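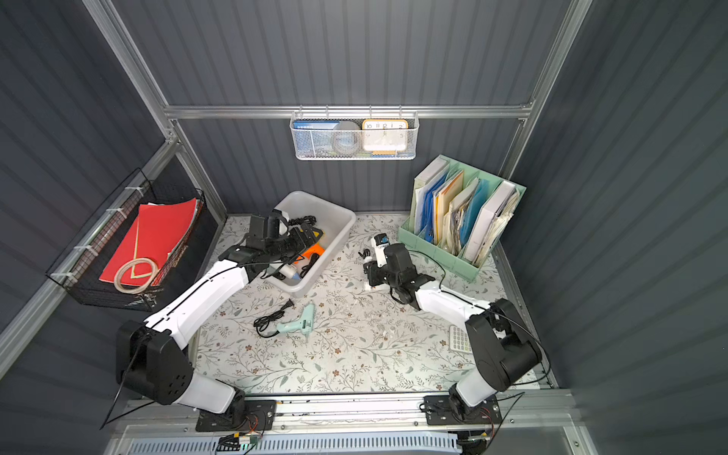
Noise in a small room is mostly a matter of reflection, and most of the advice on reducing it confuses absorption with insulation. Insulation stops sound passing through a wall and depends largely on mass and on sealing gaps. Absorption shortens the decay inside the room and depends on porous material of adequate depth. Dark ribbed panels, like the blue-gray ones lining the walls of the booth, look as if they ought to help, but a ribbed profile alone says little. If the face is hard, shallow ribs scatter a little of the high end and leave the rest alone.

My own room has a flutter echo between the two long walls. I clapped at 3 positions and recorded the decay at each. At 500 Hz the difference after hanging the first absorber was easy to hear. At 120 Hz I could detect no change, as expected from a panel of that depth.

Hemant Mathur lent me his meter and suggested leaving a gap between panel and wall. Air moves little at the wall itself and more further out, so the gap extends the useful range downwards at no cost except floor space. I have cut battens for this and will repeat the measurements with the door shut and the desk in its usual place. The curtains stay open for both sets.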